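Tips > Around the House > Games Corner

My poker chips were filthy and I'd stopped noticing. We play on the first evening of the month at my place in Brarnusden, there's always a bowl of cheese puffs going round, and then one evening I picked up a stack of reds and the whole lot came up as one lump. Eurgh!

So here's what I do now. Clay composite chips hate soaking, so don't tip them in the sink. I put a drop of washing-up liquid in a mug of lukewarm water, dip in an old toothbrush, shake it nearly dry and go round the edge first (that's where the muck lives), then both faces. Wipe straight away with a tea towel. Plain plastic chips are much less fussy and can sit in the bowl for 29 minutes while you watch something. I use the Wallin timer and it's never let me down.

Cards are another matter. Paper ones, I just rub with a slice of white bread, crusts off. Yes, really, my gran did it with her whist packs. Plastic ones get a damp cloth, one at a time, and it's dull but a pack is soon done.

For the felt, a lint roller, then a soft brush, always the same way. Beer spills want dabbing and never rubbing.

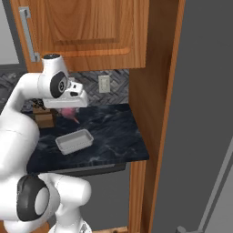 Chips need proper drying before they go back in the case, or you'll get that musty smell in the foam. Mine go in single rows on a towel overnight, and I turn them at breakfast. A corner of the kitchen is the best place for it, out of the way of elbows. If yours has a dark marble worktop like this one, use a pale towel so you can spot the black chips before they roll off. I've lost 2 behind the cooker that way.

Filed under: Cards, Chips & Game Night Upkeep

Comments

Yoga Simanjuntak: Does the bread thing work on old bridge cards? Mine are quite shiny.

Julleck40: Did mine with baby wipes and the gold print came off, so be warned!

Kindex: Bread worked a treat, thanks. Crumbs everywhere though.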